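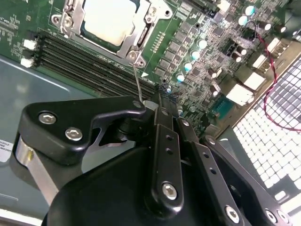

April, bench notes, the Tullberg board

Still in its chassis, still green, still ours. Meenakshi Tiwari wants it running again for Nishad, which has been wanting it for almost 9 weeks. Four memory slots, long and black. Sticks are in the drawer marked Fuvcombe, where everything goes to be forgotten.

CPU first. The heat spreader looks a bit grimy and I've been putting off the lid.
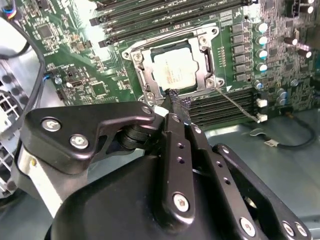
Wipe it before any new paste goes on, and go easy near the row of little gold contacts beside the socket. A replacement board is 600 plus shipping, and I've used up my goodwill with purchasing.

To do: find the right driver (not the chewed one). Label the red and black pair before unplugging it. Ask Meenakshi who borrowed the paste.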